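Godside robots put in another week on the laundry

Teaching a machine to handle a dishcloth takes longer than teaching a teenager, and the machine at least doesn't roll its eyes. Tetis, a small automation firm in Godside, is collecting 1,000 examples of its two-armed rigs picking up, untangling and laying out cloths. By Sunday night it had 143.

Each example is one attempt, steered by a human operator and saved for the learning system to study. Red, green and blue cloths go down in a heap, and the operator pulls one out.
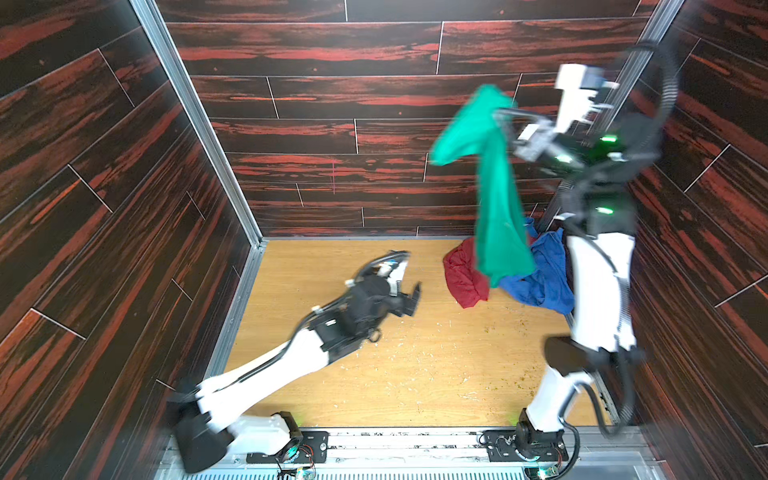
Fumbles stay in

Gergely Bárány, who runs the collection, keeps the clumsy attempts along with the good ones. "If it only ever sees perfect lifts, it has no idea what to do with a bad one," he said. "We are well supplied with bad ones."

Operators work in pairs and swap after 16 attempts, by which time most have developed strong feelings about fabric.

A second site in Sterkthorpe is due to start in December, using towels. Fitted sheets are not on the schedule.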